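The Yellow Ones Go on Top
by Yurani Salazar

I own too many books. I said this out loud in March, standing in my hallway with a stack under each arm, and my sister (who has been saying it for years) didn't even look up from her phone.

So I decided to sort them. All of them! I had a free afternoon, a pot of coffee and a very confident feeling that I'd be done by dinner. I was done in 2 weeks.

The trouble is the thin stuff. Novels are easy, you pull them off, wipe the shelf, put them back. But I have a weakness for booklets, pamphlets, old paperbacks with a stapled feel to them, and they slide down behind everything else and vanish. I found a Gandska shopping catalog I'd been blaming my ex for losing. I found a bus schedule for the 717, which stopped running past my building ages ago. I found some 100 dollars in pesos inside a cookbook, and I'd love to tell you I put it toward something sensible, but there's a bakery on Marulanda Street and I am weak.

My first system was by size, and it lasted until I wanted to find anything. Then I tried language. I can't read Chinese - I took one evening class and remember how to order tea - but I keep buying Chinese books for their covers, and once they were all together they made such a cheerful little pile that I kept stopping to look at them. Color was where I ended up. I know, I know. Librarians hate it. But I remember a yellow cover long after I've forgotten a title, and that's how my brain goes looking.

The shelves are Trultoneck, bought secondhand, and they bow in the middle if you put anything heavy there. Big hardcovers went to the ends, and the booklets got the top shelf, lying flat in short stacks so nothing could slip down the back. I did the reds next, then blues, and anything with both got argued over (with myself, at length, while the coffee went cold).

My neighbor Mekis took a bag of thrillers off my hands, and then came back the next morning asking if there were more. There were more.

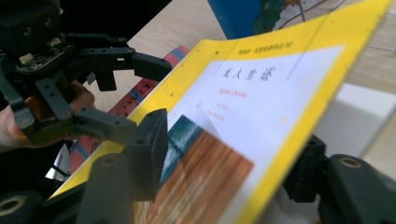 I still haven't done the bedroom. There's a pile on the nightstand and a second one under it, and I've promised my sister I'll start on those before I buy anything else.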